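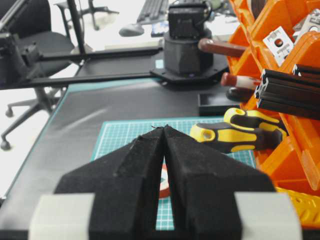
Do you need to wash fabric before you cut it for a quilt? Wash it if any of it is red, navy or flannel, and skip it for everything else unless the finished quilt is going to somebody with sensitive skin.

By Ritu Ahuja
2024-03-31
Print this page | E-mail this page

I went years without prewashing a thing, and then I made a red and cream baby quilt that came out of its first wash pink and cream. So now I sort. Reds, dark blues and anything hand-dyed go in one pile, flannel goes in another, and the rest goes straight to the ironing board.

Test the dark pile first. Snip a little corner off each piece, drop it in a glass of hot water with a drop of dish soap, and leave it while you have a coffee. If the water stays clear you're fine. If it turns color, that fabric gets washed on its own until the water runs clean - I had one navy that took four rounds, and I still only trusted it for the backing.

Before anything goes in the machine, clip a small triangle off all four corners. It keeps the raw edges from fraying into that awful bird's nest of threads (you'll still get some, just not enough to tie your yardage in knots). Small cuts go in a mesh bag. Cold water, gentle cycle, no softener!

Take everything out of the dryer while it's still a bit damp and press it right away. Press, don't push - if you shove the iron around on the diagonal, the fabric stretches and your squares come out as diamonds. My friend Urszula uses spray starch at this point and her points match better than mine, so make of that what you will.

Now square it up. Fold selvage to selvage, let it hang, and slide one side along until the ripple at the fold goes away. The cut ends probably won't line up, and they don't have to. Lay the fold along a line on your mat, put the ruler straight across it, and trim off just enough to get a clean edge. Check again every few strips, as the angle creeps.

Flannel shrinks a lot more than regular cotton, so buy an extra quarter yard if you're going to wash it. I buy a half, but I also make mistakes.

Last updated: April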